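Furkdale Housing Trust Opens Applications for Tedik Court Apartments

Homes in the former Zeng thread mill are set aside for renters age 55 and over; the first move-ins are planned for the fall

FURKDALE – The Furkdale Housing Trust will begin accepting applications this January for apartments at Tedik Court, the residential conversion of the former Zeng thread mill on the east bank of the canal. The property is the largest project the Trust has completed within the town limits.
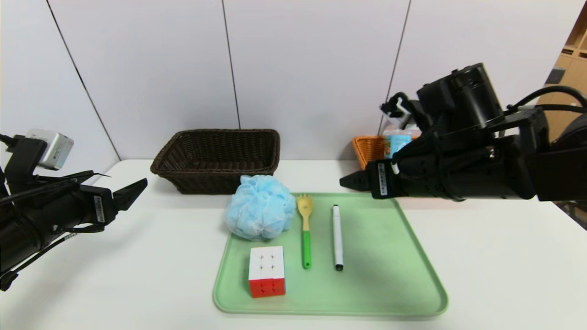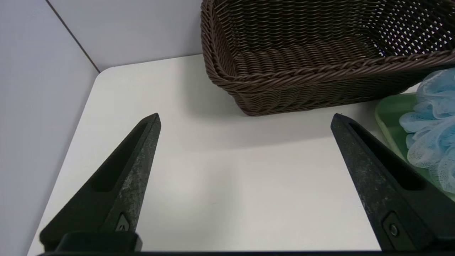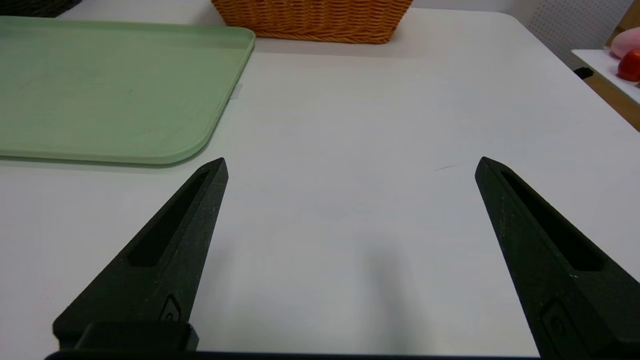
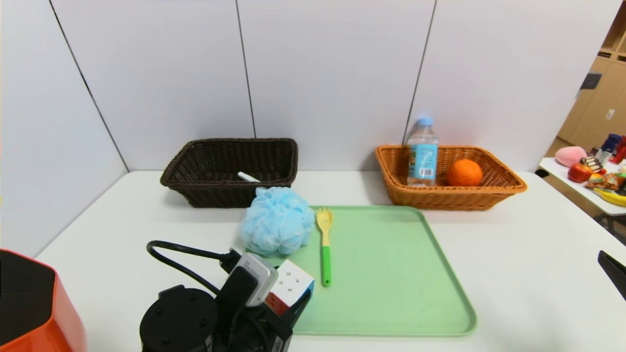 Issued by the Communications Office, Furkdale Housing Trust
Press and Public Information

Tedik Court contains 227 apartments on five floors. All are reserved for households in which at least one member is 55 or older, and all will be rented at rates tied to household income. Studio, one-bedroom and two-bedroom layouts are available. Every apartment has a step-free entrance, a walk-in shower and individual heating controls, and two elevators serve each wing of the building.

The Zeng mill produced sewing and embroidery thread for most of its working life and stood vacant for many years after production moved out of the region. The Trust purchased the building from the town following a public review of its condition. The brick exterior, the clock tower and the main staircase were found to be sound and have been retained. The roof, all windows and the whole of the north annex have been replaced.

Design and construction were led by Ivstead, which also carried out the Trust's earlier renovation of row houses on the south side of town. Under the terms of its contract, Ivstead will remain responsible for defects and repairs to the structure during the first two years of occupancy. Routine maintenance will be handled by the Trust's own staff, who will work from an office beside the main entrance.

Demand for homes of this type in Furkdale is high. At the close of last year, the Trust's general waiting list stood at 778 households, of which 394 included a person aged 55 or over. Households already on the list will receive a letter with instructions for Tedik Court and do not need to submit a new application. They will, however, be asked to confirm their current address, income and household size.

New applicants may apply in person, by mail or through the Trust's website. Paper forms are available at the Trust's main office, the Furkdale Public Library and the town hall. Applications will be placed in order by lottery and not by date of receipt, and there is no advantage in applying on the first day. Applicants with a documented medical need for a ground-floor apartment should attach a letter from a health care provider.

Residents will be able to use a laundry room on each floor, a shared garden on the canal side and a community room with a kitchen. The community room seats 60 and may be reserved by local groups when it is not needed by residents. Cats and small dogs are permitted, subject to a deposit. Smoking is not permitted inside the building or in the garden.

Parking at the site is limited. The Trust has arranged for the Monday through Friday bus service to stop at the mill gate, and the town has agreed to extend the sidewalk from the gate to the shopping area on Canal Street. Work on the sidewalk will be finished before the first residents arrive. Street parking permits will remain under the control of the town, and questions about them should be sent to the town clerk.

The cost of the project was met through a long-term loan, a state housing grant and the Trust's reserves. No increase in rent at the Trust's other properties has been made to pay for the work at Tedik Court. Taken together, the Trust will manage roughly 900 homes in Furkdale and the surrounding villages once the new building is fully occupied.

An information session for prospective residents and their families will take place in the community room at Tedik Court at 6:30 p.m. on the second Monday of the application period. Staff will explain the income limits, help with forms and answer questions about leases. Registration is not required. Visitors should use the canal-side entrance, as the front courtyard is still being paved.

About the Furkdale Housing Trust

The Furkdale Housing Trust is a nonprofit landlord that builds, renovates and manages rental homes for people on low and moderate incomes. Its offices are open on weekdays from 9 a.m. to 4 p.m. Media inquiries and requests to visit the building should be directed to the Communications Office.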